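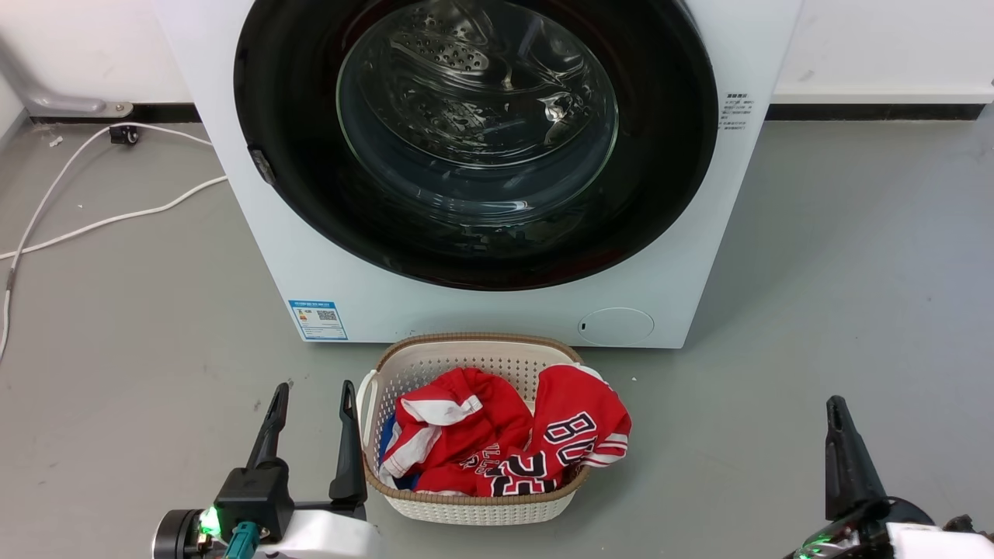 Washer stops mid-cycle with drain message, then finishes fine on the second try
Opened by Naima El Idrissi
Status: Waiting on customer

Naima El Idrissi, 8:12 am
Hello, and thank you in advance to whoever picks this up! I bought my Lollano washer through your Fekier shop two years ago and it has been a good machine, so I don't want to sound like I'm complaining. Since the start of March, though, it stops before the final spin and shows the drain message. I turn it off, wait a bit, turn it back on, run rinse and spin, and it finishes as if nothing had happened. Cottons do it most. Quick wash hasn't done it once. The service menu says 932 cycles, if that helps. I haven't moved the machine, but my brother-in-law did redo the cabinet next to it over the winter, and he had the hose out of the way for a few days.

Cengiz Yaman, Fekier Support, 10:40 am
Good morning Naima, and thank you for such a thorough write-up, it saves us both a lot of back and forth! I have a suspicion about that cabinet, but let's do the filter first. Please unplug the washer, put down a towel and a shallow dish, and open the filter cover slowly. Clean out whatever is in there and check that the little impeller behind it turns with your finger (it moves in jerks, which is normal). Then please pull the machine forward and look at the drain hose all the way to the wall.

Naima El Idrissi, 1:25 pm
Filter done. One hair tie, a guitar pick and a good deal of gray fluff. Impeller turns in jerks like you said. I ran a cotton load afterward and was so hopeful, but it stopped again at the same point. I haven't looked at the hose yet because I can't pull the washer out alone. My sister is coming Saturday.

Cengiz Yaman, 2:03 pm
Saturday is perfectly fine, please don't try it by yourself. When you get back there, look for a flat spot where the hose passes the cabinet, and check how far the end goes down into the standpipe. It should sit in loosely, with air around it, and not be taped or pushed to the bottom. Until then quick wash is okay to use, or a half load of cottons at a lower spin.

If the hose looks good I'll order you a Rumico drain pump and book Krūmiņa, who handle our repairs in your area. I've noted the 932 cycles and the filter result, so you won't have to explain it all again. Leaving this open for you.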